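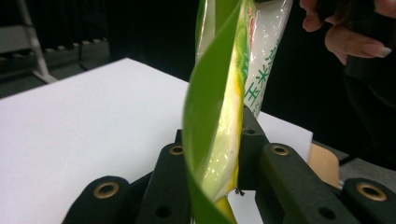
Corn candy has an image problem in this country. Say the words to most Americans and they think of the waxy triangles that show up in September and are still in the bowl at Thanksgiving. The other kind, the soft corn-flavored candy sold in Chinese groceries, gets blamed for a product it has nothing to do with. I think it is the better candy, and I think the wrapper is a large part of the reason.

I first bought a bag at a small grocery in Landeg. I can't read Chinese beyond a few food words, but 玉米 is one of them, and it means corn. The store had put the bags next to the dried mushrooms, where a person looking for candy would never go.

Each piece comes wrapped by itself. People complain about that, and the complaint is fair as far as it goes. My neighbor Duarte Louro buys his sweets loose from a bin in Standville and says a bag inside a bag is a waste of plastic. I agree with him about crackers and I agree with him about prunes. Soft candy is different. Left loose in a warm kitchen it sticks to itself, and by the end of the week there is one large candy that has to be cut with a knife. I have thrown out more of that than I have ever thrown out in wrappers.

A wrapper also slows a person down. I eat 4 or 5 unwrapped candies without noticing. With wrapped ones I have to stop, find the seam and pull, and there is a small pile on the table afterward to tell me how many I had.

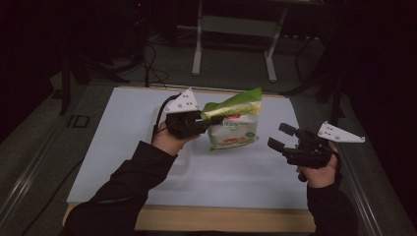 Then there is the matter of color. Green and yellow on a corn package is an obvious choice, and I don't see why so many companies avoid obvious choices. The candy aisle at the Tretolance supermarket is mostly black and silver now, as if everything in it were coffee. I had to turn over 8 bags last month to find out what flavor they were. A green bag for corn can be understood from across the store.

I would like the bags to reseal properly – a strip that holds past the second opening would do – and I would pay a little more for it. Until then I use a clothespin.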